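Ticket 3498
Opened: August 1, 2020
Site: Jultstead open day, bedroom station
Status: Open, waiting on parts
Subject: Grip tool misses thin hems during laundry demo

First off, what a great day! The bedroom station had a line out the door all morning and visitors kept coming back for a second turn with the hand-held gripper. Logging this while it's fresh so the Rostness bench can take a look before the next visit.

Problem: with knits laid out on the bed, the jaws close, the pads meet, and the hem slides out when you lift. T-shirts and the pillowcase were fine. It happened on 6 tries out of 41, all of them on soft ribbed stuff, and all after lunch.

Tried so far:

Restarted the tool. No change.

Wiped both pads with a damp cloth and let them dry. Better for a little while, then the slipping came back.

Swapped the battery for the spare from the Bermúdez kit. No change, so I put the old one back.

Changed the approach angle. Coming in low and nearly flat to the mattress helped a lot. Kids figured this one out faster than I did, and one of them got the gray knit folded over in a single go (big cheer from the line).
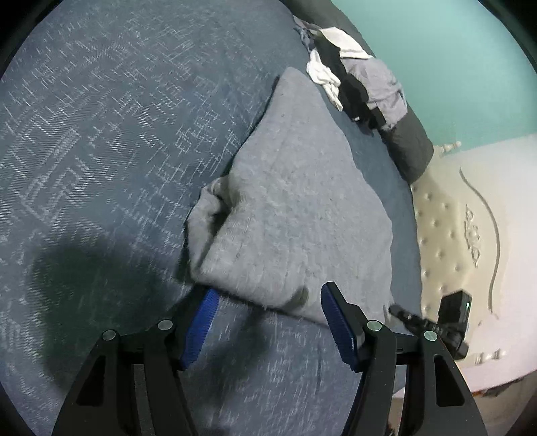
Bedroom station, gray knit on the patterned sheet, jaws open at the hem.

Update, same day: went through the Filitus setup notes again and found the close force was still on the low setting from the paper cup demo next door. Moved it up 2 steps. The next few lifts held, including a ribbed cuff that had been slipping every time. Then one more miss near the end, so I don't think force is the whole story. My guess is worn ridges on the pads. They got a real workout!

Request: one fresh pair of pads, and could someone confirm the top force setting that's safe for knits? I stopped where I did so we wouldn't stretch anything.

Please keep the bed setup in the August program whatever happens with the pads. People love it. They walk in expecting something factory-like and end up cheering for a sweater.

Will add a note once the new pads are on.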